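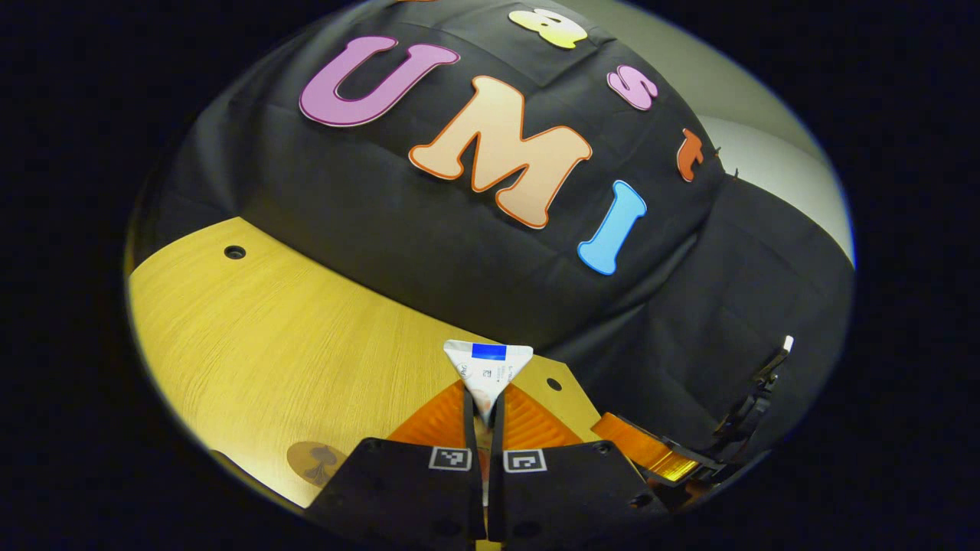 Thread on spacing hand-placed lettering. Most advice says "leave an even gap between letters." That instruction produces uneven words. Notes from doing it the measured way.

---

First, terms. The gap you can measure with a ruler is the distance between the nearest points of two neighboring letters. The gap the eye reads is closer to the area enclosed between them. The two agree for H next to I. They agree for almost nothing else.

---

Take three pairs at the same ruler gap:

- HI looks tight
- HO looks a little open
- LT looks like two words

The edges of the O curve away from its neighbors. L and T leave a big block of empty space between the stem of one and the stem of the other.

---

So pick a reference pair and match the area. Use two straight-sided letters. Set that gap by eye, measure it, write it down. Every other gap in the line gets compared with it.

---

Working corrections, as a share of the reference gap. These are mine, for plain heavy capitals with no serifs:

- straight to straight: full gap
- straight to round: three quarters
- round to round: half
- diagonal to diagonal, leaning the same way: a sliver
- LT, LY, TA, AV: touching or overlapping columns

Starting values. Adjust from there.

---

"Overlapping columns" means the right arm of the T sits over the foot of the A. The pieces don't touch. A lot of people refuse to do this with cut letters because each letter came out of the bag as its own block, and it feels wrong to let one enter another's territory.

---

The other half of the problem is height. Round letters have to be slightly taller than flat ones or they look small. Type designers call it overshoot. On letters 100 mm tall I allow 4 mm total, split between top and bottom.

---

Cheap cut letter sets often skip overshoot. Every piece is cut to the same height so they nest on the sheet. Check by laying an O next to an H against a straightedge. If they match exactly, the O will read short in every word you make, and spacing will not fix it.

---

Worked case. Gwawr Bellis was relettering the sign for Gronow, the repair shop on the lower road, and sent me the layout. One word, capitals, on a board with 726 mm of usable width.

She had divided the width by six and centered a letter in each cell.

---

Equal cells work for a fixed-width face. With an ordinary one, the W fills its cell and crowds the O, and the N floats. The layout read as GRO NOW.

That is a real hazard with this word, and the sign was for a business that would rather not be told to grow now.

---

Procedure we used instead:

1. Cut paper copies of all six letters.
2. Fix the side margins. She chose 58 mm each side.
3. Place the first and last letters against the margins.
4. Place the rest roughly.
5. Correct from the middle out.

---

On step 3: optical margins apply too. The left side of a G is round, so it goes slightly past the margin line. The W gets the same treatment at its top right corner. The amount is small. If you can see it, you've gone too far.

---

On step 5: look at letters in groups of three. Cover everything else with two sheets of card. Ask whether the middle letter sits midway between its neighbors. Shift it if it doesn't, then slide the cards along by one letter. Go through the word until nothing moves.

GRO, RON, ONO, NOW.

---

ONO is the easy one, being symmetric. Whatever gap you use on the left of the N you use on the right. RON is the awkward one. The leg of the R kicks out at the bottom and the bowl closes at the top, so the area on its right side is lopsided and there's no clean number for it. Eye only.

---

Turn the layout upside down for the final check. You stop reading the word and start seeing the white shapes. Squinting does some of the same work. A phone photo shrunk to thumbnail size is the best of the lot, because holes in the line show up as light spots.

---

Imelda Abella asked whether lowercase follows the same table. Partly. The straight/round logic holds, but the gaps are set tighter overall, since the interior spaces of lowercase letters are smaller. r, t and f cause most of the trouble: open on the right, and they always look adrift from the next letter.

---

Also partly: s. Its sides are neither round nor straight. I treat it as round and then look at it again an hour later.

---

Mixed sizes in one line: set each size as a separate job with its own reference gap. Scaling the gap with the letter height is a fair first pass. The join between sizes takes something in between – closer to the larger gap, in my experience.

---

Color affects spacing less than people expect and weight affects it more. Heavy letters want tighter gaps. If letters carry an outline, measure from the outer edge of the outline, and only from there if it contrasts with the background. An outline that sinks into the background at reading distance may as well be gap.

---

Word spaces: a capital I plus the normal gaps on each side is a decent default for all-caps lines. Clomero's printed lettering guide gives a full O, which I find loose on anything wider than two words.

---

Distance matters. Lettering for a far reader needs slightly wider gaps than lettering for a near one, because strokes blur into each other. Judge the layout from where the reader will stand. Gwawr's board went up on the opposite side of the yard on bits of tape for that reason, and the two gaps around the W opened up a little as a result.

---

Final numbers for the Gronow board, if anyone wants them: I don't have them. She traced the paper letters straight onto the board and never measured. The trace is the record.

---

Next thread, probably later in April: curved baselines, and why letters on an arch should be spaced at mid-height.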